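Lurkitz open lab afternoon: what I saw and what I ate

I've been meaning to get to the Lurkitz open lab for years, and this May I finally did. I took the early bus, got lost between two parking lots that look exactly alike, and still managed to be first in line for the coffee. (The coffee is fine. The cinnamon rolls are much better than fine.)

Getting in

You sign a sheet, you get a sticker with your name on it, and you pick a tour color. I picked green, mostly from not understanding the question. Green turned out to be the robot learning group, so good for me! There were 20 of us, including a family with a boy who asked better questions than I did all day.

The Dulturent room

Our guide was Clyde Sorensen, who runs the Dulturent project and talks very fast when he's happy. His group works on what he called "fix-it data." The usual way to teach an arm a job, he told us, is to have a person steer it through the whole thing over and over, then train on all those recordings. Their first version had 2,000 of them. It did nicely on the setups it knew and fell apart as soon as it drifted a little off course – it had only ever seen people doing the job well.

So they tried something else. They let the trained arm go by itself, and a person takes over only when it starts to go wrong, steers it back, and lets go again. Those short rescues get added to the training set, and they train again. After 300 rescues the new version beat the old one on every task in their test, and Clyde says it took them a fraction of the recording time. It took 7 rounds of retraining to get there, and he was frank that round three was worse than round two. They still don't know why.

I asked how they decide when to step in. Apparently that's the big argument in the group. Jump in too early and the arm never gets into real trouble, so there's nothing to learn from. Wait too long and you're picking a pear up off the floor. They've started having two people do the same session separately and comparing where each one took over, and the answers are all over the place. I loved that part. It sounded just like teaching my nephew to drive.

The tasks themselves are kitchen-table stuff: toy food and plates, move this one there, put that one back. The instructions are typed in as plain sentences, and "put the apple on the red plate" is a favorite. The boy wanted to know if it could do "put the apple on the nicest plate." Clyde wrote that down.

We stayed for roughly half an hour and could have stayed longer. My one complaint is that the room is small, so if you're short, get to the front early.

The arm over the table, with the apple-like piece beside the red plate and the pear on the green one:

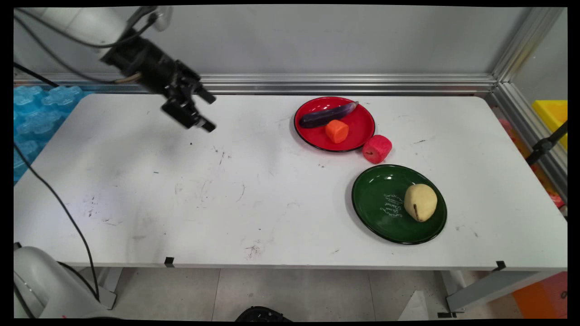
The Flandeck hall and the way out

Next door is Flandeck, where they test conveyor parts, and it's loud. Take the earplugs by the door. I lasted one loop, then went back for another cinnamon roll and sat outside with the Dvořáček brochure, which has a decent map of the whole campus that I could have used that morning. The tours run again in the fall, and I've already put my name down for orange.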